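Wornov Project: Simulation-Trained Grasping of Household Objects
Interim progress report to the Galbraith Fund
11 Feb 2019

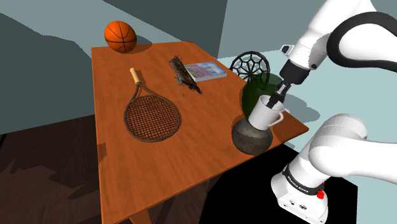 The present reporting period covers the second stage of the work, in which policies are trained entirely in the Pletex simulator before any trial on hardware. The stage began in September and remains within budget.

1. Method

Each training layout is produced by placing objects of mixed size and shape on a table and allowing them to settle. The position of the table, the lighting and the surface textures are changed between layouts. The policy is given the rendered view and the joint readings of the arm, and is scored on whether the target object is lifted clear and set down in the requested place. Objects that rest on or against one another are now included. They were left out of the first stage, and the reviewers asked that this be put right.

2. Results to date

The policy was trained on 600 layouts and tested on a further 400 that it had not met before. It completed the task in 93 per cent of the test layouts. Most failures involved open vessels gripped by the rim - the fingers closed correctly, but the object turned during the lift. Thin, flat items were the next most common cause of failure.

3. Difficulties

Contact between curved surfaces proved slow to compute, and the Fodov cluster was unavailable for 3 weeks. The comparison with the earlier planner has therefore been moved to the next period. No change to the final delivery date is requested.

4. Next period

Work will turn to rim grasps, with a revised friction model and a slower lift. Trials on the laboratory arm will follow once the simulated results are stable. The object models and test layouts will be released with the final report, subject to the Fund's agreement on licence terms.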